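Print this page | E-mail to a friend | 14 comments

How to pack a hard-shell suitcase (and get it closed)

24 July 2019

Quick one today, leaving Friday and the bags aren't done. But I keep getting asked how I fit two weeks into one hard case so I'm typing this up while the dryer runs.

Soft bags forgive you. You stuff, you sit on it, it bulges, fine. A hard shell won't bulge. It has the space it has. So the packing has to be a bit smarter, mostly at the start.

What you need

A clamshell case, the kind that opens into two halves. Mine's a Fikness, the medium. My sister-in-law swears by Zidden, basically the same thing with a nicer handle. Packing cubes, three or four. A couple of plastic grocery bags. A luggage scale, mine was 12 dollars and it has paid for itself many times over. A bed or a clean patch of floor big enough for the case to lie open flat. Measure if you're in a small hotel room, an open clamshell takes up twice the floor and people forget.

Step 1. Lay it all out first

Everything. On the bed. Don't pack as you go, you'll lose track of what's in and end up with five black T-shirts and no pajamas. Shoes too. Chargers too.

Then take stuff away. I put back a third, every time. The "nice" jacket. The second pair of jeans. The book I'm not going to read.

Step 2. Sort by half

One half has the crossed straps, the other usually has a zippered divider. Treat them as two separate drawers.

Strap side: heavy and bulky. Shoes, jeans, sweaters, toiletry bag.
Divider side: light and flat. Shirts, underwear, swim things, anything in cubes.

You're going to flip one half over onto the other when you close it, and whatever isn't held in place will fall out on your feet. So the divider side has to be zipped shut before you fold. I've forgotten this more than once. Socks everywhere.

Step 3. Heavy things by the wheels

When the case is standing up, the wheel end is the bottom. So shoes, hair dryer, toiletries, all go at the wheel end. Put them at the handle end and the case tips over every time you let go of it, and everything slides down in transit anyway and squashes your shirts.

Shoes heel to toe, against the wall of the shell. Stuff them with socks. Put them in the grocery bags, soles are gross.

Step 4. Fill the bumps

Look inside at the handle side. There are two long ridges where the handle tubes run down, with channels beside and between. Most people lay a flat cube across the top and waste all of it. Roll things thin (leggings, T-shirts, a scarf) and push them down into the channels till the floor is level. THEN the flat stuff on top.

I got a whole beach towel's worth of space out of that the first time I tried it.

Step 5. Roll or fold?

Both. Roll knits, T-shirts, pajamas, gym clothes. Fold anything with a collar or a crease. Linen, don't bother, it's going to wrinkle whatever you do, bring a small spray bottle and hang it in the bathroom.

Roll tight, from the bottom hem up. Loose rolls are worse than folding.

Don't overfill the cubes. A cube packed to a hard brick doesn't bend to the corners, and the corners are where you need the give. Leave them a little soft.

Step 6. Liquids

Double bag. Take the cap off, piece of plastic wrap over the opening, cap back on. Takes ten seconds a bottle. Keep them in the middle of the wheel end with soft clothes around, not up against the shell.

Carry-on is different, small bottles only, 100 ml each and they all go in the one clear bag. Pack that at the very top where you can grab it at security.

Step 7. Closing it

Ok the part everyone fights with.

Straps first. Snug, not crushing. Tuck the loose ends under, a strap end caught in the zipper is a real pain and I have had to cut one out with nail scissors.

Zip the divider. Fold over. Now look all the way round the seam before you touch the zipper. Any fabric poking out, push it back in with a finger.

Line up the corners. Press down on the corner by the pulls and zip round in short goes, moving your hand along with it so the two edges are already touching where the zipper's headed. Don't yank. Zippers on hard cases are strong in a straight line and weak on the curves, if it's going to split it'll split at a corner.

If you have to kneel on it, take something out. I mean it. A shell under that kind of pressure with a baggage cart dropped on it is how they crack.

If it has an expander zipper (second one, runs next to the main one) leave that CLOSED on the way out. That's your coming-home space.

Step 8. Weigh it

Hook the scale on the top handle, lift, wait for the beep. Check your airline's limit for your ticket, they're not all the same and I'm not going to list them here as they'll have changed by the time you read it. Leave a couple of pounds spare. Airport scales always seem to say more than mine does.

Over? Shoes. It's always shoes. Wear the heavy pair.

Step 9. Set the lock

Do it at home, not in the taxi line. On mine you push the little reset button in with a pen, turn the dials, slide the catch. Yours may be diffrent, check the leaflet. Don't use your birthday. A room number you remember is good, I used 216 for years from a hotel we loved in March one year. (Changed it now, obviously.)

Write it down someplace that isn't inside the suitcase.

A few extras

- Dryer sheet in each half. Smells nice after a long flight.
- Flat empty tote under everything for laundry on the way back.
- Ribbon or a bright strap on the handle. There are a lot of plain black cases on that carousel.
- Card with your name and phone number inside the lid too, tags get ripped off.
- Scuffs: damp cloth, tiny bit of dish soap. A melamine sponge works on matte but it'll dull a shiny shell, so don't.
- Hair wrapped round the wheels? Seam ripper. Cut along the axle, pull it out with tweezers. Do this once a year at least, they roll like new.
- Storing it: don't leave heavy boxes on top. Keep it upright, or on its side if that's how the closet goes, with a smaller bag inside.

Going home

Dirty clothes take up more room than clean ones, no idea why, nobody folds them I guess. Roll them the same way. Dirty all in the strap half, clean and souvenirs in the other half so you only unpack one side straight into the washer.

Breakables go dead center with clothes on all sides. I brought home two Vergara bowls like that wrapped in sweatshirts, one in each half, not a chip. Bottles of olive oil, same idea, plus the double bag. Definitely the double bag.

A couple of you asked about the Wenberg compression cubes. Yes I have them, yes they squash things down nicely, but watch the weight, smaller isn't lighter and you can go over the limit with the case looking half empty. I use one for sweaters and that's it. Will do a proper post on cubes when I'm back.

Dryer's done, gotta go. Leave your own tips in the comments, I'll approve them when I have wifi.

Share this: Facebook (31) | Twitter | Pinterest

Get new posts by e-mail. Enter your address and click Subscribe. You can unsubscribe at any time.

This site uses cookies. By continuing to browse you agree to our use of them. OK

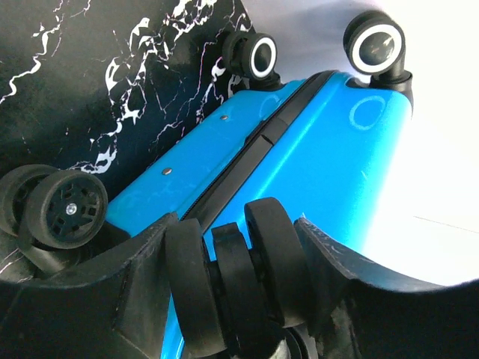

P.S. Forgot one. If you're checking two cases on the same trip, split everybody's clothes between both. One goes missing, you've each still got something to wear till it shows up. And put a change of underwear and a toothbrush in the carry-on no matter what.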